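Section 4: Laying out your bench

Now for the fun part! Everything is unpacked, you've checked it against the packing list, and it's time to turn a pile of glass into a proper little workspace. Set aside a quiet stretch of time for this, say a Thursday evening, and don't rush it.

Before you start

You will need the Prerklow rack (part 665), the two valve tubes, the funnel, the round-bottom flask and its cork ring. A dark cloth goes underneath. Clear glass on a pale table is surprisingly hard to see, and a black cloth makes every rim and edge pop out beautifully.

CAUTION: Check each piece of glass for chips and hairline cracks before you handle it any further. Put damaged pieces to one side and don't use them.

Setting out

1. Wipe the table and let it dry. Spread the cloth and smooth it flat with your palms, working from the middle outwards. It needn't cover the whole table.

2. Place the rack on the cloth with its base plate down. A slant suits most people, with one end near you and the other towards the middle of the table, so you can get at all the holes without stretching.

3. Close both stopcocks. The handle should turn smoothly with two fingers. If it's stiff, take it back a little and try again (never force it!).

4. Lower the first tube into the hole at the far end of the rack, and the second further along. Leave an empty hole between them so your fingers have room to reach the valves.

5. Stand the funnel in the top of the first tube, wide mouth up. Let it rest there under its own weight.

6. Put the cork ring down beside the rack, then settle the flask into it. Give it a tiny nudge. A well-seated flask rocks a bit and comes back upright, which is very satisfying to watch.

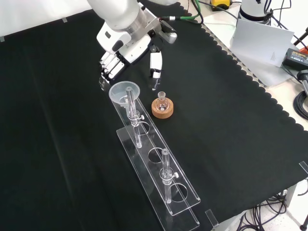
Fig. 4: Rack, funnel and valve tubes, with the flask in its cork ring.

Note: The flask has a ground-glass opening. Keep grit and cloth fluff away from it, as even a few specks can spoil the fit of a stopper.

Note: Leave at least 80 mm between the flask and the rack if you have the space. You'll be glad of it once you start pouring.

Checking the valves

7. Slip a small beaker under the first tube and pour a little clean water into the funnel. Watch the valve for 90 seconds. No drips? Lovely, carry on!

8. Open the valve slowly and let the water run out into the beaker, then close it again.

9. Move the funnel and beaker across and do the same with the second tube.

CAUTION: Always lift the flask out of its ring by the neck, with your other hand under the bowl.

If a valve drips, see Section 9, Spares and seals.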